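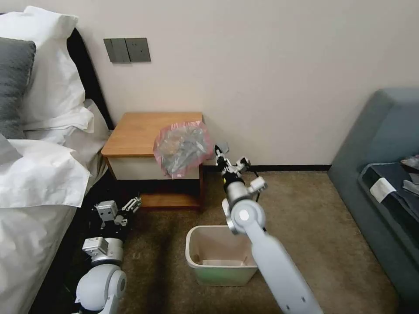

Štěpánka Štěpánek would prefer that players lose their first campaign. A strategy title that can be won on the opening attempt, she maintains, has usually concealed its rules from the player, and she did not wish Privholm to conceal anything.

Privholm is a turn-based trading and diplomacy game for personal computers, developed by Markex and scheduled for release in March 2018. The player governs one of 17 harbor towns on a shared coastline and must keep it solvent through 200 turns of changing tariffs, poor harvests and unreliable treaties. The company made Štěpánek, the lead designer, and Higinio Gallegos, who is responsible for the computer-controlled rivals, available for a joint interview.

The project began as a board game. Štěpánek designed the first version for five players and a deck of treaty cards, and several of those cards survive in the finished product with their wording unchanged. "The paper version took an entire evening, and most of the evening was arithmetic," she said. "We wanted the computer to do the sums and leave the arguments to the players."

The arguments are conducted through a system the developers call the ledger. Every promise made between two towns is entered in it, together with the date on which it falls due. Any town may read the entries of any other town with which it trades. A ruler who breaks a promise to a small port early in the campaign may find, many turns later, that a larger one declines to extend credit.

Gallegos explained that the rival rulers consult the same ledger as the player. They receive no additional income at the higher difficulty settings and have no knowledge of the player's stores beyond what a merchant could learn in port. "If an opponent beats you to a grain contract, it is because it read the entry and you did not," he said. "We removed every hidden bonus in the second year of development. The opponents became quite weak for a time, and we had to teach them properly."

That instruction took the form of temperaments. Each ruler is assigned a degree of patience, a tolerance for debt and a memory for injuries, and these values shift over the course of play. The ruler of Esgate, a salt town at the northern end of the map, begins as a cautious partner and will often sign the first treaty offered. Once deceived, she becomes very difficult to win back. Machala, to the south, is governed by a council that changes its mind with each election, and its agreements must be renewed accordingly.

Asked which of the two he found harder to play against, Gallegos named Machala. "Esgate tells you where you stand," he said. "With Machala I have lost campaigns that I was certain I had won, and I wrote the thing."

The tutorial has been separated from the main campaign. It consists of 35 short lessons, each presenting one position and one decision, and they may be taken in any order. Štěpánek said that earlier drafts had placed the lessons inside the first campaign, where they interrupted play and were dismissed unread. Players may now leave a campaign, complete a lesson on, for example, currency exchange, and return to the same turn.

Multiplayer games support up to five participants, the number carried over from the board game, with the remaining towns governed by the computer. Turns may be played together or submitted separately over several weeks. A player who withdraws can be replaced by a computer ruler, who inherits all outstanding promises and is expected to honor them.

The designers differed on one matter. Gallegos would have liked an option to undo the previous turn, at least in solitary play. Štěpánek declined to include it. "A treaty you can take back is a draft," she said. The two settled on a confirmation screen that shows both parties' obligations before a signature is final, and Gallegos acknowledged that he now reads it more carefully than he had expected to.

Markex has not announced an expansion. Štěpánek confirmed that a map editor will be supplied with the game at release and that campaigns built with it may be shared without charge. She has drawn one herself, an inland map with no harbors at all, and reported that she has yet to finish it with any money left.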